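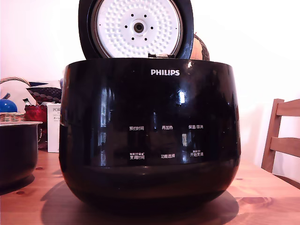 For nine days I have the Plirka at home, a small arm with two fingers which you can rent from Wellby by the month. I wanted to write about it earlier, but I did not want to write after only one evening, when everything is still exciting. The job I chose for it is simple to explain: take the inner pot and put it into the rice cooker. The pot stands on the table to the left, the lid is already open, and the arm must lift the pot, carry it over the edge and let it down. I do this myself every day without thinking, and I was curious how much thinking is inside.

My colleague Wian Mabuza had the same kit before me and he used it for folding towels. He told me to begin with something hard, not soft, so I listened to him.

What comes with the rental

The arm arrives in one box with a clamp for the table, a power supply, a small camera on a bendable neck and a second, lighter arm without motors that you move by hand. Whatever you do with the light arm, the Plirka repeats. In this way you record examples, and later it tries alone. The software is named Flikitz and it runs in the browser. The rental costs 37 dollars per month, with the deposit separate. Shipping back is included, but only if you have kept the original foam, so please do not let anybody throw away the foam. I nearly did.

The assembly was well explained. The clamp is good and has rubber on both sides, and my table did not receive any marks. I was less happy with the cable of the camera. It is too short for a normal dining table, and I had to put the power strip on a chair.

Teaching the pot

Flikitz recommends 16 examples for a new task, so I recorded 16. The first ones were very bad. With the light arm in your hand you feel nothing of what the other arm is touching, and you push too much. The pot has a thin rim, and the fingers must take it from above, one finger inside and one outside. If you take it at the wrong place the pot hangs diagonally and then it does not want to go into the cooker at all.

After the training (it happens on the servers of Wellby, you receive an e-mail when it is finished) I put an empty pot on the table and pressed the green button. On the first try the arm stopped in the air above the pot and stayed there like a person who has forgotten why he came into the kitchen. On the second try it took the rim, lifted, and let the pot down almost straight. I was so happy that I called my neighbor Edith to look, and of course for her it did not work.

My impression after these days is that it succeeds more often than it fails, if I put the pot approximately where it was in the examples. If I move it closer to the front of the table, the arm becomes unsure and closes its fingers beside the rim.

The shiny surface is also a difficulty. My cooker is a black Philips and it reflects the windows like a mirror. In the afternoon, when the light changes, the arm goes a little too far to the right. I wrote this to the support and received an answer from Hugo Lebrun, very polite and very detailed. He advised me to record more examples at different hours of the day, or to close the curtains. I closed the curtains and it became better. I have not yet done the other thing.
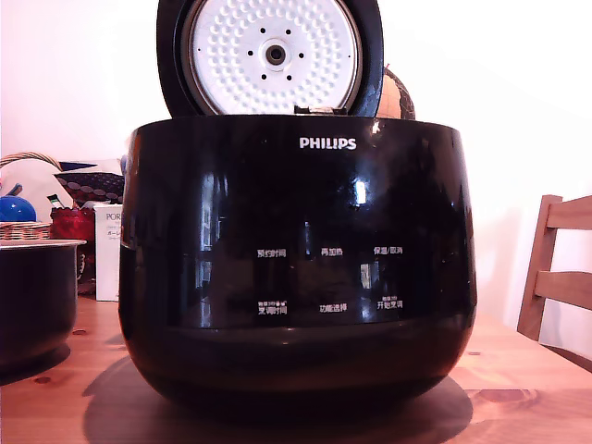

The buttons

As a second task I wanted the arm to start the cooking. The controls on my model are touch fields with Chinese labels, and the one for starting, 开始烹调, is in the lower row on the right. I can find it with my eyes closed. For the Plirka it was not possible. The fingers have hard plastic tips and a touch field does not react to them. On the website they sell a soft tip "for screens and panels", but it is not part of the rental, and in the description of the kit I did not find one word about it. In my opinion this should be written clearly, before you pay.

I also did not try to let it close the lid. The hinge of my cooker needs a good push, and the manual says that the arm should not press with force on anything. So the lid I close by myself.

For whom it is good

If you want help in the kitchen, please do not rent it. Putting the pot into the cooker takes me two seconds, and the arm needs much longer, and the rice I still have to wash. But if you want to understand how such a machine learns, it is a nice month and not too expensive. The small Garrido set, which I borrowed last year from the library, was cheaper, but there you had to write every movement in numbers and I gave up quickly.

I will keep the Plirka until the end of December. Next I want to record the pot again in the evening light, and after this maybe try with cups. If somebody has used the soft tip on a touch panel, please write me in the comments if it reacts well, then I will order one.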